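Lenstead House > Residents > Laundry FAQ

Laundry, Hooks and Buckets: Your Questions

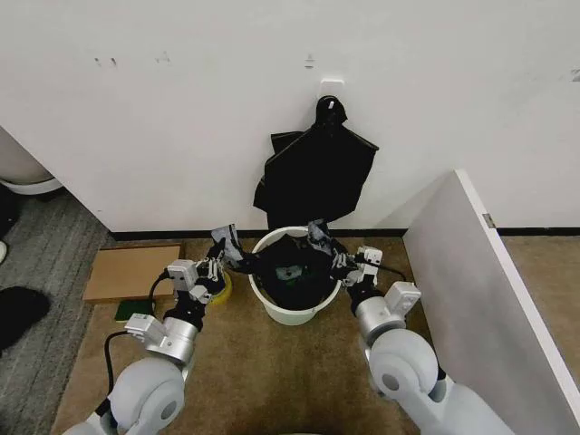

Black garment on the hook, dark cloth in the white bucket.

Can I use my own bucket?
Yes. Put your name on it somewhere you can still read when it's full. Two people on the third floor shared a bucket all winter without knowing it.

Is everything I own supposed to be black?
It isn't required, but most of you seem to have agreed on it. Darks go in one load, cold. Check for the one green-and-blue item first.

What goes on the hook?
Things you plan to wear again. One garment per hook, please. The adhesive kind will hold a jacket — it will not hold a jacket, a backpack and a wet towel, as Cormac Kavanagh learned at 3 a.m.

My hook fell off. Now what?
Wipe the wall, let it dry, and press the new strip on for 20 seconds. Spare hooks are in the drawer by the dryers. Leave the paint where it is.

Will I be charged for scuffs on the wall?
Small ones, no. Try a damp sponge before you try anything from the internet.

How long can a full bucket sit?
Until 8 p.m. the next day if it's in the hallway. In your own room, that's between you and Riku Yagi, if Riku is your roommate.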